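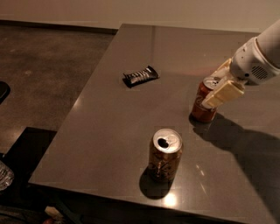 4.2 Partly hidden signs

Speed signs at road works are the hardest thing we asked the in-car readers to handle, and to our delight they handled them far better than we expected. Of the 993 signs logged on the Dotlow and Ahonen routes, 200 were partly covered by branches, parked vans or a sagging strip of tape. Cover alone does not make an object unreadable. With a broad gripper pad across the front of a red-brown soda can, much of the label is gone, yet the can is still plainly a can. A round sign keeps its outline in the same way, and the Zitier reader made very good use of that outline. Where it struggled was with the number itself, above all when the first digit was hidden and the second was a zero.

Glare was a separate problem, and a fascinating one! Low sun on a dark surface gives both a soft sheen and small bright spots (Figure 3), and the two need different treatment. The sheen lowers contrast over the whole sign face. The spots are small but sharp, and the reader sometimes took them for part of a digit. On the Flundska route, which we drove in May, Jayson Soriano marked every frame with glare by hand — 600 in all — and his labels are the ones used in the rest of this section.
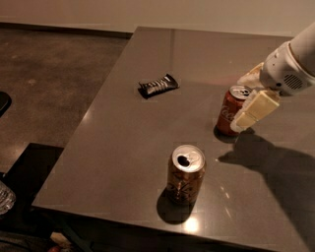
Figure 3. Soft reflections and small bright spots on a dark tabletop, with a white robotic arm reaching in from the right.

We then ran both reader versions over the marked frames, with the map limit switched off.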